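Home Queue Datasets Runs Wiki Log out

Ticket 1716 - gripper width drifts open during handheld demos, policy won't close at test
Opened by Rhea Malabanan, March

Problem: policy trained on the Laslow table set reaches fine, then stalls with the fingers open. Same checkpoint code as the Partanen run, which closes every time. Loss curves look normal for both so I don't think it's training.

Setup: handheld gripper, wrist view, width estimated from the finger positions in the image. No encoder on the handheld. Width gets normalized per session, 0 closed, 100 fully open.

9:40 - replayed 19 demos with the width trace drawn next to the video. In 9 of them width never gets under the close threshold even though the fingers are clearly shut on the object. So the labels are bad, policy is just copying them.

10:15 - first guess was lighting. Reran the finger tracker with the exposure fix from the Boltbridge branch. No change at all. Reverted.

10:50 - second guess, dropped frames. Checked timestamps, gaps are tiny. Not it.

11:30 - plotted raw tracker output before normalizing. Left finger is solid. Right finger jumps outward for a few frames then snaps back, and it only does it when the hand is low over the table. Per-session max gets set by the jump, so everything else is scaled wrong. That's teh drift.

1:05 - tracker is latching onto something that isn't the finger. Turned on the match overlay: it's picking dark lines in the wood grain plus the soft edge of the finger shadow. Claveck mat sessions don't have this, plain surface, nothing to grab. Partanen was mostly mat sessions, so that fits.

Reference view for anyone redoing the mask, open fingers low over the bare grain:
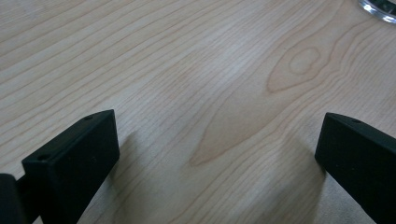
Open pose, Laslow table. Knot figure points into the gap, shadows soft on both sides.

2:20 - fix: restrict the search to a band along the bottom of the view, and clip the session max to the value from the calibration squeeze. Relabeled the 9 bad demos, all of them cross the threshold now. Didn't touch the other demos yet.

3:45 - retrain started with relabeled set, same seed. Will post close rate when it's done, dont merge the mask before that.

Still open:
- does the band mask break if someone swaps in longer fingers? probably yes
- rerun the Partanen numbers with clipped max so the comparison is fair
- calibration squeeze is missing from the oldest sessions, need a fallback

Status: waiting on retrain. Assigned to me.

Previous ticket Next ticket Back to queue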